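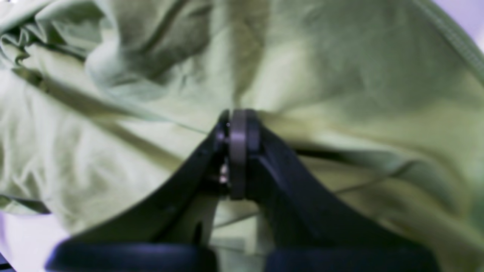

Garside Dry Bag Liner, 34 litre

The Garside is a roll-top liner for use inside a rucksack or pannier. It keeps spare clothes and a sleeping bag dry when the outer bag lets water in. It is the middle size in the Flundance range, between the Araya (15 litre) and the Vumix (40 litre).

The body is a coated nylon with a soft handle. We chose a lighter cloth than the one used in our boat bags, so the liner packs down small and takes the shape of whatever it is put inside. It will crease when stored. The creases do no harm to the coating and drop out with use.

Seams are taped on the inside. The base is an oval panel, which stands up better in a rucksack than a flat seam does. There is a short loop at the bottom for pulling the liner out when it is full.

How to close it

Fill the liner to no more than three quarters. Kneel on it or press down with your forearm to push out the air, then bring the two stiffened edges together. Roll them over at least three times, keeping the roll tight, and join the buckle. Two turns will hold against drizzle but are not enough for a river crossing.

The liner is not meant to be held under water. If you are likely to capsize, use one of the boat bags.

Care

Wash by hand in lukewarm water with a little plain soap. Do not use fabric softener, bleach or a tumble dryer. Turn the liner inside out and hang it up until the taped seams are fully dry. Store it unrolled, away from heaters and strong sunlight.

Small holes can be mended with the patch supplied. Clean the area, let it dry, stick the patch on the inside and leave it for 10 hours before use.

Details

Capacity: 34 litres
Closure: roll top with side-release buckle
Seams: taped
Supplied with: one repair patch
Fits: most rucksacks of 40 litres and over

Changes to this product

From April the buckle has been replaced with a wider one that is easier to work in gloves. The old buckle is still available as a spare. Both fit the same webbing, so older liners can be changed over at home with a needle and strong thread.

Delivery and returns

Orders are sent by second-class post unless you choose otherwise at the checkout. Unused liners may be returned within 15 days for a refund. Please include the order slip.

Page last updated 23 May 2018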